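Last updated: Sunday, June 1, 2025

SPEAKER NOTES: The Bag on the Table
Produce handling evening, Sekerwood market hall

Opening (keep it slow, people are still finding chairs)

Good evening, everybody, and thank you for coming out when I know perfectly well there are gardens to be watered and suppers to be eaten. I'm going to talk for a little while about produce bags, and before anyone reaches for a coat, let me say that I have spent a good part of my working life putting fruit and vegetables into bags and taking them out again, and I still find something to think about in it most weeks.

(Pause. Somebody usually laughs here. If they don't, carry on.)

When I started at the Skisham packing shed, we thought of the bag as the end of the job. You filled it, you closed it, off it went. Then I moved over to the Sandhu farm stand, where I was the one handing bags across the counter, and I began to see what happened to them next. People would set one down on the kitchen table, put the kettle on, answer the phone, and there it would sit until bedtime. I do it myself. My own kitchen table has hosted some very tired spinach.

What the Skisham customers told us

Last November we put a little card in with every order, 400 of them, asking people how they unpacked at home. We had 212 back, and I was tickled pink, having expected a couple of dozen and a complaint about the parking. Plenty of people wrote on the back as well. One lady filled both sides and taped on an extra sheet (it was mostly about beets, and I have kept it).

The thing that came up over and over was the stage in between. Folks had a way of carrying their shopping home and a place where it finally lived, a drawer or a bowl or a basket on the counter, but the part in the middle was a muddle. The bag went down wherever there was a gap. So that's the part I'd like us to spend our time on, the few minutes when the bag is on the table and you're deciding what to do with it.

(Next slide. Let them look before you start talking again.)

I like a clear bag for this stage, I really do, because you can tell at a glance that there's produce waiting and you aren't relying on memory. I like a label on the front too. And I'm very fond of a bag with a bit of color around the opening, like the orange-red on this one, since my eyes aren't what they were and I spend far too long at home picking at the wrong end. Notice too that it's out in the center of the table, with a basket over on the right. 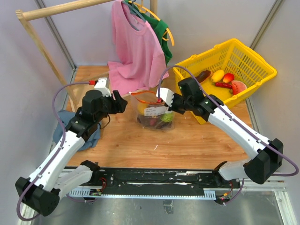
Unpacking without the muddle

Clear your space first. I know, I know, you've got your arms full. Put the bag on a chair for a moment if you have to. A good bare patch of table makes the whole business quicker, and you'll be glad of it when the first onion makes a run for the floor.

Have your basket within reach before you open anything. At the farm stand we kept ours on the right, and I've done it that way ever since, though if you're left-handed you should please yourself.

Take the heavy things out from the bottom gently, with one hand under them, and don't tip the bag! We tipped for years at Skisham, and I can still hear those pears. Anything soft gets lifted out and set to one side until the hard things are settled in the basket, and then it goes on top.

Leave the label until last. If there's a date or a weight on it that you want, copy it down before the bag goes anywhere, or tear that piece off and stick it on the refrigerator door.

(If time is short, skip the next bit and go straight to questions.)

A word on the Zekon bags

Several of you have asked about the Zekon bags we tried over the spring. We got through 227 of them at the stand. I liked how they stood up while I filled them, and I was less happy with how they folded afterward. My advice is to keep a few in a drawer for the lighter things, salad leaves and herbs and so on, and use something sturdier for potatoes.

Questions

Leave 18 minutes if you can. They'll ask about washing before storing. Berries no, not until you're about to eat them. Lettuce is a longer conversation, and I'm happy to have it over by the tea table.

Remind them to take a recipe sheet on the way out, and to bring back the folding chairs from the side room.

We use cookies to remember your preferences on this site. By continuing to browse you agree to our use of cookies. Accept | Manage settings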